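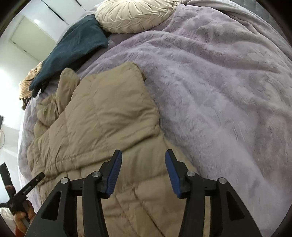 Reading time: 1 minute

A gripper is a robot's hand. Akash Khurana and Lalit Pathak built one called Horgan in a shared workshop. It took them 20 evenings and ended in June.

Horgan has two fingers with a gap between them. Each finger has a ridged blue pad. Smooth plastic slides on cloth, but ridges help a finger hold on.

The silver caps are pivots. A pivot is a point where a part can turn, like your elbow. Arms joined by pivots are called a linkage. Lalit drew the linkage on cardboard first and cut it out with scissors. The cardboard arms bumped into each other, so he made them shorter.

This gripper is held by hand. A person points it at something, such as a quilted comforter on a bed. Blankets are hard for robots because they bend and bunch up. A cup keeps its shape. A blanket has a new shape each time you move it.

Try it yourself. Pick up a sock using two rulers, one in each hand. Then try a spoon.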